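Flutton rules

The Flutton rules are a set of good-practice guidelines for recording household handling tasks with hand-held grippers, the kind a person carries around the home so that a robot can later learn from the movements. They are named after Flutton, the town where the first draft was worked out, and are best known for being short, friendly and surprisingly easy to follow. The current edition is dated 27/04/2024.

Background

Early home recordings varied wildly. One person would squeeze a cup near the rim, another would scoop it up from the base, and a third would knock it over and carry on regardless! Jytte Ladefoged and Pierina Cirillo, who were both sorting through this material at Hultex, began keeping a shared list of the habits that made a recording useful. The list grew to 159 entries before Ivone Amaral boiled it down to the numbered rules used today, and her plain wording (there is hardly a technical term in it) is a big part of its charm.

Scope

The rules cover everyday objects that can be held in one gripper: drinkware, folded cloth, toys, small boxes and the like. Knives, hot liquids and anything plugged into a wall are left out and have a separate code, known as the Mumano supplement. Objects heavier than 700 grams are also outside the scope.

Main rules

Rule 1, the room. Homes are recorded as they are lived in. Beds, couches and crowded shelves are all welcome, and the rules openly favour patterned covers and mixed colours over a bare bench. Family photos, letters and screens are put away first.

Rule 2, the approach. The gripper comes in slowly with its fingers open, and the object should stay in view the whole way. Sudden swings of the wrist are discouraged.

Rule 3, the grip. The fingers close on opposite sides of the object, and the pads, not the bare edges of the fingers, do the holding. On a soft surface such as a mattress, an upright mug is gripped by its sides and kept upright.

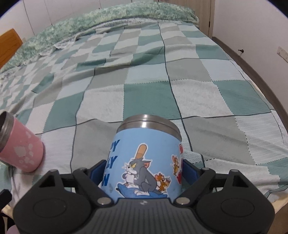

Rule 4, the lift. The object goes straight up, pauses briefly, and only then travels. Cirillo argued hard for the pause, and it remains the rule that newcomers forget most often.

Rule 5, the release. The object is set down before the fingers open. Drops are kept in the record and marked as drops, a wonderfully frank practice that many later guides have copied.

Checking

Every session is reviewed by 2 people, neither of whom did the recording. They work from the Kratochvíl sheet, a single page with one line per rule and a wide margin for comments. Where the reviewers disagree, both opinions are kept on file.

Reception

The rules spread quickly among small groups, helped along by a lively workshop held in July, for which Elisa Messina prepared almost 175 practice clips. Fiorella Zanetti has criticised Rule 2 as too strict for people with limited wrist movement, and a looser wording is being tried out for the next edition.

See also

Mumano supplement
Kratochvíl sheet
Hand-held gripper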